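Subject: Re: [altwood-robotics] Sorting task, tray depth and the box offsets
List: altwood-robotics (Altwood student robotics club)

On the list, the arm subgroup wrote:

> We ran the Geltetti sorting task again with the shared config
> and the wrist stops high every time. The log says target
> reached. Is the tray height in the config the rim or the
> floor of the tray? Also, do we need all the objects in for
> the qualifying run at Tostville, or can we start with a few?

The value in the config is the rim. The floor of the tray has its own key, tray_floor_z, and the default is blank, so the planner falls back to the rim and stops there. Set it by hand after you place the tray. Measure from the cloth, not from the bare table top. 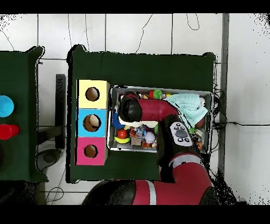 Approach height is the other setting to check. Keep it at 200 mm above the cloth for the move from boxes to tray, then drop to 100 mm before the final descent. The wrist goes down over the left part of the tray, next to the banana and the tomato, and that end is the one to use for a first test. The mint-green cloth at the right end drapes over other items, and the depth reading there is the cloth.

On the second question: the Tostville rules ask for a full tray. For tuning you can use fewer.

Order of work for the next session:

1. Pull the Lumanlan branch, revision 1657. Earlier revisions ignore tray_floor_z.

2. Re-enter the box offsets. The three boxes stay in one column, yellow, blue, pink, and each offset goes to the center of the hole. Check the blue box before you start, as a small object inside it will throw off the drop check.
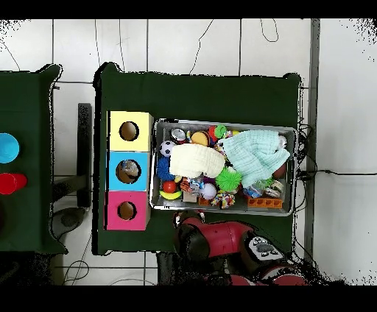
3. Run the spiky balls first. They give a clean outline on the depth map and the grip force can stay at the default.

4. Run the cloths last, with the force limit raised to 122 in the config. Log each failed grasp with the object label and the wrist angle.

5. Post the log to the list as plain text. Attachments over the size limit get dropped without a notice.

If the wrist still stops high with tray_floor_z set, send the first lines of the planner output along with your config file.

--
Arm subgroup config maintainer
altwood-robotics list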